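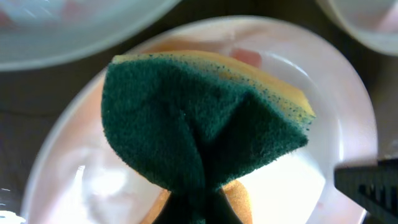 A green and yellow kitchen sponge over a white plate. Hatton residents can now drop off old dish sponges for collection.

HATTON – Residents who throw a worn-out dish sponge in the trash every few weeks now have another place to put it. The town has started a sponge drop-off program, with 53 collection boxes in grocery stores, apartment lobbies, the library and both elementary schools.

The boxes opened in December and take the common two-layer sponge, with foam on one side and a scouring pad on the other. They also take plain foam sponges and loose scouring pads. Steel wool, dish brushes, cloths and anything with a handle are not accepted.

The program is run by the town's public works office together with Molludell, the hauler that already picks up recycling in Hatton. Drivers empty the boxes on their regular routes and take the sponges to a Larkex plant in Eynon, where they are washed, dried and shredded. The shredded material goes into padding for shipping crates.

Sponges have been a nuisance at the town's sorting line for years, said Jonalyn Malabanan, who oversees recycling for public works. Many people put them in the blue bin with bottles and cans, and they get dragged into the rollers.

"The foam tears and the rough side doesn't, so you end up with this green fuzz wrapped on everything," Malabanan said. "Then someone has to stop the line and cut it off by hand. We were doing that nearly every shift."

Putting the two layers in the same box is fine. Malabanan said her office has had calls from people who spent time peeling the pad off the foam at home, and she asked them to stop. The layers are glued and do not come apart cleanly, and the plant takes them whole.

Sponges should be rinsed in hot water, squeezed out and left to dry before they are dropped off. A rubber-banded stack or a paper bag is fine. Plastic bags have to be emptied into the box and taken home again. Sponges that have been used with paint, motor oil, bleach or oven cleaner belong in the trash.

Eynon has had the same boxes since last spring and collected 3,687 sponges in its first six months. Hatton is the larger of the two towns and expects to pass that figure, although Malabanan said the first few weeks would not say much. People tend to clear out whatever is under the sink at the start, she said, and then it slows down.

Each box costs the town $75, including the liner and the sign. Molludell is charging Hatton a flat $300 a month for the pickups through the end of the trial, which runs for one year. The money comes out of the existing recycling budget, and there will be no change to household bills.

At Cutter's Market on Grove Street, the box sits next to the bottle return machine. Store manager Dale Prewitt said the first one filled up faster than he had planned for and he had to call for an extra pickup.

"I figured it would be a handful of sponges and a lot of coffee cups," he said. "There were some coffee cups."

Restaurants and school kitchens can join as well but are asked not to use the public boxes. They can sign up for a separate bin, which is picked up at the back door along with their cardboard. Three restaurants and the high school cafeteria have done so.

Public works has also received questions about how often a dish sponge should be replaced. The office does not set a rule on that, Malabanan said, but she tells callers that if it still smells after a good rinse, it is time. She also suggests keeping one sponge for plates and glasses and an older one for pans and the stovetop – the plate sponge lasts longer that way, and there is less to throw out.

The boxes are light gray with a round opening in the lid and a green label. A list of locations is posted at the public works counter and at the library front desk, and it will be mailed with the next water bill. Boxes inside stores can be used whenever the store is open. The one outside the public works yard is open from 7 a.m. to 6 p.m.

Residents who find a full box can call the number on the label.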